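Red smears on paper: will a white tabletop stain?

Posted in Home & Cleaning, Friday, May 28, 2021

I bought a white table from Jultutby for the back room and I want to use it for painting and printing with red and pink paint. The leaflet that came with it says "wipe clean with a damp cloth" and nothing else. My old table had a pink patch in the middle that never came out, and I'd like to avoid that this time.

I have been working on single sheets of ordinary printer paper, with another sheet underneath if I remember. The paint is the washable kind that comes in a tub. I also have some red stamping ink, which I know is worse. Do I need to cover the whole top, or is a sheet of paper under the work enough? I would like to keep the table looking decent, and I don't want a plastic cloth on it all year.

— fledach51

**Tanitville_Jo**

Paper alone is fine for dry work and not much use for wet work. Printer paper is thin. If you put a lot of wet paint on it, it wrinkles, the wet side touches the table and the color goes through. You won't see it until you lift the sheet.

What I do on my own white table:

- Put a tray or a flat plate down for the paint. Never pour it straight onto the paper.
- Lay a piece of freezer paper under the sheet, shiny side up, a few inches bigger on every side.
- Wipe the table as soon as you finish, with cool water and one drop of dish soap. Do it again with plain water.
- Leave the finished sheet to dry somewhere else. 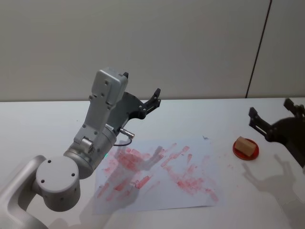

Red is the color I would worry about most, and washable paint is not the same as paint that never stains. The label usually means it washes out of clothes. A white top shows every bit of it. With a sheet as streaky as the red-pink one in the middle of that table, slightly wrinkled too, I would have the freezer paper under it before starting. If you do get a faint pink mark, make a paste of baking soda and water, leave it on for 14 minutes and rub gently with a soft cloth. Try it near the back edge first.

The stamping ink is a separate problem. Keep it on a tray at all times.

**jultutby_owner**

I have the same table I think. Mine got red on it and it came off with a wet cloth, no problem. Didn't use soap.

**Bíró_bench**

I agree with the first reply except for the baking soda. It is a mild abrasive, and on a glossy top it can leave a dull spot that you notice more than the stain. Try rubbing alcohol on a cotton pad first — dab, don't scrub — and rinse right after. Test a hidden spot, same as always.

If you must sand anything, 2000 grit used wet is the coarsest I would go, and only on a top you are ready to replace. For the ink, a cheap silicone baking mat works well. I keep 2 of them and roll them up when I'm done, so the table is bare the rest of the week.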